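Money Help > Saving and investing > Bonds and gilts

Print this page | E-mail to a friend

Why has my bond fund gone down when interest rates are going up?

pondweed_pat

Hello all! I've been reading this board for months and learning loads, so I've finally got the nerve up to post something.

Last year I put £600 into the Qaisi Sterling Bond Fund through my Trommont account, and I've been adding £30 a month ever since. I picked it because everybody at work said bonds were the steady bit and shares were the bumpy bit, and I wanted the steady bit. Then interest rates started creeping up and I thought great, more interest for me! Instead the fund has dropped, and it drops a bit more every time there's something on the news about rates. I can't get my head round it. A savings account pays more when rates go up, so why does a fund full of interest-paying things lose money?

Second part, sorry. I've had a letter about a bond from a company called Divavex, paying 6 per cent fixed for 7 years. The letter says the value won't move up and down like a fund. Should I sell the Qaisi fund and move the lot across? Or is the fixed account at the Vidham Building Society closer to what I want? It pays less, but I do like the branch.

Thanks in advance, and please use small words!

gilt_trip

Oh good, I love this one, because once it clicks you'll never be muddled by it again.

A bond is a loan that can be sold on. Say you lend a company £100 and it promises you £4 a year until it pays you back. Next month rates go up, and the same company has to offer new lenders £5 a year for the same £100. Now try selling your old loan. Who'd give you the full hundred for £4 a year when they can have £5 brand new? You'd have to knock the price down until your old loan is as good a deal as a new one. The £4 hasn't changed and the company still owes you the hundred at the end. Only the price somebody will pay today has moved.

Your fund holds a great pile of those loans and has to put today's price on them every day. So when rates go up, the price of the pile goes down. It works the other way as well, and when rates fall people are delighted with their bond funds and tell everyone how steady they are.

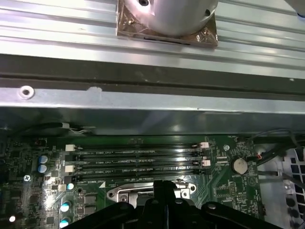
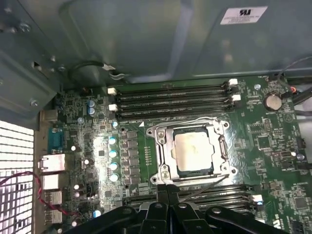 The number you want to look up is called the "duration". It's in the fund factsheet, usually on the second page in tiny type. It tells you roughly how far the fund will move when rates do. If the duration is 6, then a rise of one percentage point in rates knocks 6 per cent or so off the value. On your first £600 that would be a loss of £36 on paper. A short-dated fund might have a duration of two or under and would barely have wobbled. A fund full of long government bonds could have one in the high teens – those are the ones that really swing about, and plenty of people have been caught out thinking they were dull.

And now the cheerful part! The fund isn't standing still. As its old bonds come to the end and get paid back, the manager buys new ones at the new, better rates. The income creeps up. If you stay in for longer than the duration, you've a decent chance of ending up better off than if rates had never risen at all. It isn't guaranteed, as rates might go on climbing or a company in the fund might fail, but time is on your side here. Your monthly payments help too, because each one is buying in at the lower price.

I'd look up the duration first and then ask yourself when you'll need the money. If it's for a new boiler next spring, a bond fund was the wrong home for it from the start. If it's for ten years' time I'd leave it alone and go and do something nice instead.

tuppence_ha'penny

Don't touch the Divavex thing. Anything that turns up in a letter offering a fixed rate goes in my recycling.

wobbly_trolley

Great explanation above! I'd like to add a bit to the second half, as "don't touch it" is probably right but doesn't say why.

I don't know Divavex from Adam and they may be perfectly good people. But a bond from one company is a loan to one company. In a fund, if one borrower goes bust you lose a sliver. Here you could lose the lot. So the things I'd want to find out before even thinking about it are:

- Is it listed on a stock exchange, so that you could sell it early? Lots of these can't be sold at all, and 7 years is a very long time to be without your money.
- Is the loan backed by anything, such as property, and who gets paid before you do?
- Is it covered by the deposit protection scheme? A company bond normally isn't, however much the leaflet looks like one from a bank.

As for the value not moving – of course it doesn't, if there's no market where anyone can put a price on it! The same thing has happened to it as to the bonds in your fund. You just don't get shown. I fell for that line myself years ago and I still get cross when I see it.

The Vidham account is a different animal. If it's an ordinary fixed-rate savings account, it's a deposit, so the sum you put in doesn't go down, and it should be covered up to the scheme limit (do check this in the branch, they'll be used to being asked). What you give up is access, so have a look at the penalty for taking money out early, or whether they allow it at all.

You don't have to choose just one, either. I keep the money I'll want within a couple of years in fixed accounts and the rest in a bond fund, and I sleep very well. You could leave the £600 where it is and send the monthly £30 to Vidham instead, if their account takes regular payments. Some fixed ones only let you pay in at the start.

Do check as well whether your Trommont account is an ISA. If it is, don't draw the cash out and carry it over to Vidham yourself. Ask Vidham for a transfer form, or you'll lose the tax-free wrapper on that money.

pondweed_pat

This is brilliant, thank you all so much! Found the factsheet and the duration is a bit over 6, so that explains the wobble exactly. It is an ISA as well, so I'm very glad I asked. The Divavex letter has gone in the recycling. I don't need the money for ages, so I'm leaving the fund be and popping into Vidham in May when my old fixed account runs out.

Related items

Gilts or savings account: where does the tax fall?
What does "yield to maturity" mean on a factsheet?
Can I hold bonds in an ISA?
Index-linked bonds went down when prices went up, help!
Moving an ISA from a platform to a building society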